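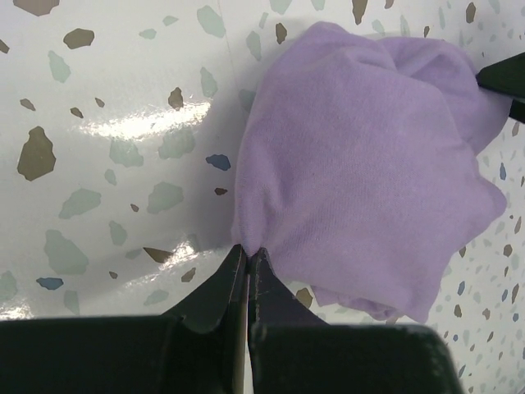 Open day at the Woren spring works, Altitz

The Woren works opened its doors to club members in January, and I drove over with two others from our chapter. The plant makes coil springs, sway bars and damper bodies for street cars and a few track cars. Woren has been on the same site since 1827, when it made parts for carriages.

We signed in at 7 in the morning and were given ear plugs and a visitor badge. Kristýna Kuruc runs the coiling shop and took our group around. She asked us to stay inside the painted walkway and to keep phones in our pockets until we reached the test area.

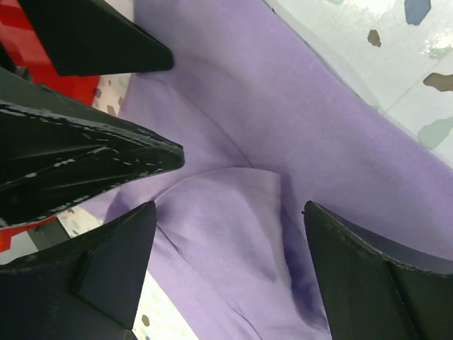

Coiling and heat treatment

Bar stock comes in by truck and is checked for surface cracks before anything else is done to it. The cold coiling machines handle the thinner wire. Thicker bar goes through a furnace first and is wound on a mandrel while it is still glowing. After that the springs are quenched, tempered and shot peened.

I asked about lowering springs that sag after a couple of seasons. Kuruc said most of the ones she gets back were never pressed to full compression at the factory. Woren does this to every spring, and the free length is measured again afterward.

The powder coat line was down for a filter change, so we walked past it.

Test area

Rekha Malhotra showed us the damper dynos. Each one cycles a shock at set speeds and draws a force curve on a screen. The unit on the bench was a Pandey twin-tube going through its rebound settings, all 17 of them. The first few clicks made very little difference to the curve, and she said that is common on this type.
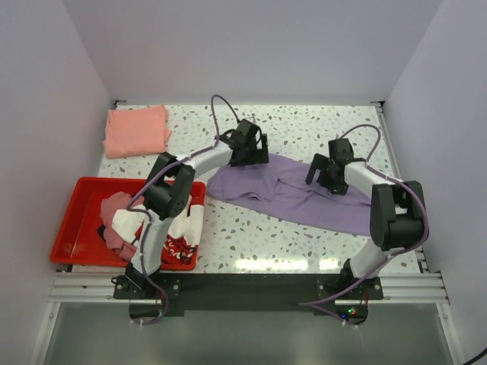

She also had a rear sway bar from a Lusateo coupe that had cracked close to the end link. The owner had fitted stiffer bushings and left the old links on.

Lunch was soup and rolls in the canteen. Parking is free in lot 303, but the entrance is on the back road and the sign is easy to miss. We left a little after two.

Print this page
E-mail this page

Related items
Choosing a spring rate for the street
Sway bar end links: when to replace them
Chapter parts swap: what to bring
Altitz autocross results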